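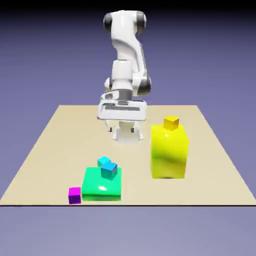 **Kosville Public Library District**
**Minutes of the Regular Meeting of the Board**

Date: 23 Aug 2021
Place: Meeting Room B, Kosville Main Library
Presiding: Bernice Ametepe, Chair
Recording: Tsegereda Feyisa, Secretary

**1. Call to order**

The Chair called the meeting to order at 6:32 p.m. A quorum was present. Members of the public were reminded that remarks are limited to three minutes each and that the sign-in sheet would close at the end of item 4.

**2. Approval of minutes**

The minutes of the July meeting were approved with one correction. Under item 7, "Galetti Street lot" is to read "Galetti Street annex." The lot was sold in an earlier year and was not under discussion.

**3. Director's report**

The written report was received and placed on file. The following points were noted.

- Checkouts at the Pisharody branch for July came to 3,665. The figure includes renewals made by phone but excludes interlibrary loans, which are reported separately each quarter.
- The summer reading program closed with 226 children completing the full log. Prize books not collected by the end of September will be returned to general stock.
- The book drop at Galetti Street was out of service for six days while the hinge was replaced. No late fees were charged for items due in that period.
- The large-print order placed in May has been received in part. Four titles remain on back order, and the vendor has not given a ship date.

A member asked whether the phone renewals could be shown on their own line in future reports. The Director agreed to do so beginning with the September report.

**4. Roof repair, Pisharody branch**

The Board reviewed two bids for repair of the flat roof over the children's room. The lower bid, from Manico Roofing, covers removal of the existing membrane, new flashing at the north wall, and replacement of both drains. The second bid did not include the drains.

There was discussion of timing. The contractor has asked for 20 working days and would prefer that the room below be closed for the first part of the job. The Director stated that story hour could move to the community room at the main library, but that parking there is limited on mornings when the clinic next door is open. It was also noted that the low shelving along the north wall will need to be emptied and covered whether or not the room is closed.

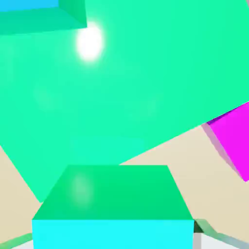 Mrs. Doyle, speaking from the floor, said that families who walk to Pisharody would not be able to get to the main library by ten in the morning, and asked whether story hour could be held in the school gym or under the shelter in the park. She added that the notice for the last closure had been taped to the inside of the door, where it could not be read from the sidewalk once the lights were off.

The Chair thanked the speaker. The Director will contact the school and the parks office and report back by e-mail before the work is scheduled. Closure notices will be posted outdoors and on the website no less than two weeks ahead.

Motion: To accept the bid from Manico Roofing and authorize the Director to sign the contract, subject to proof of insurance. Moved and seconded. Carried, with one abstention.

**5. Meeting room policy**

The Secretary presented the second draft of the policy. Changes from the first draft are as follows:

1. Groups may reserve a room up to 90 days ahead, formerly 60.
2. Food is permitted in Rooms A and B. It remains prohibited in the local history room.
3. A group that misses two reservations without notice loses its place on the calendar for the rest of the quarter.

Two members questioned whether tutoring for pay should be treated as commercial use. Ms. Feyisa pointed out that the present wording is silent on the matter and that desk staff have been deciding case by case. After discussion, item 5 was tabled so that wording could be obtained from neighboring districts.

**6. New business**

The copier lease at the main library expires at the end of the year. The Director was asked to obtain quotes for both lease and purchase.

A letter was received from a patron requesting longer Saturday hours at Galetti Street. The letter was read into the record and referred to the budget session.

**7. Adjournment**

There being no further business, the meeting was adjourned at 8:04 p.m. The next regular meeting will be held in September at the Pisharody branch, in the adult reading room.

Respectfully submitted,

Tsegereda Feyisa, Secretary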